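Lab Automation, Unit 3: Notes on the Simulation Demonstration

Visit to the Cerberg site, Litville, October 8, 2019
Notes prepared by Lamduan Inthanon

Read these notes before starting the worksheet. The demonstration was run entirely in simulation. No hardware is needed for the exercises.

1. Cell layout

The model has two white arms on a shared black frame. Each arm has its own beam and base block. The work area is a perforated breadboard on a beige mat, and labware is placed on it by hand in the scene editor. The hole grid is useful for checking placement by eye, but all poses in the worksheet are given in the frame of the lower arm's base.

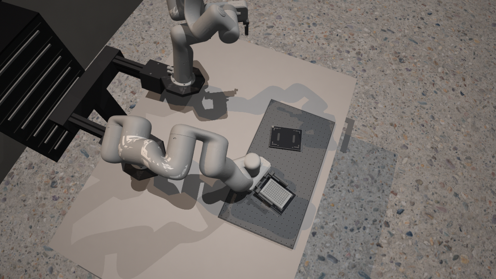
Fig. 1. Lower arm with its hand at the plate holder; upper arm clear of the breadboard.

2. Approach and contact

Keep the approach pose and the grasp pose as separate entries in the program. The host's default is 1000 planning attempts per move, raised to 2000 when the target is close to a fixture. A collision-free path to the approach pose says nothing about the last segment – check that one on its own.

Contact is hard to judge from a single view. A hand that looks seated may still be short of the plate. Read the distance from the log.

3. Plate orientation

Plates do not have to line up with the breadboard or with each other. The hand must be turned to match the plate before it descends. Most of the failed runs in the host's record (almost 510, kept under the project name Zurenia) were put down to a wrong wrist angle.
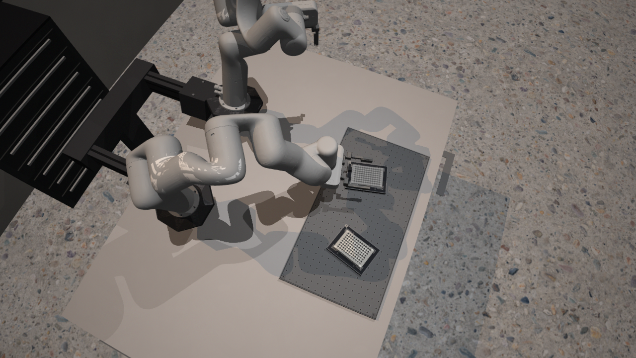

Fig. 2. Two microplates at different angles, the upper one in a black holder. The hand is to the left of the holder.

4. Worksheet

Load the Tạ scene file. Write approach and grasp poses for both plates, then rotate the lower plate and repeat. Hand in the log with the program. Reports without units will be returned.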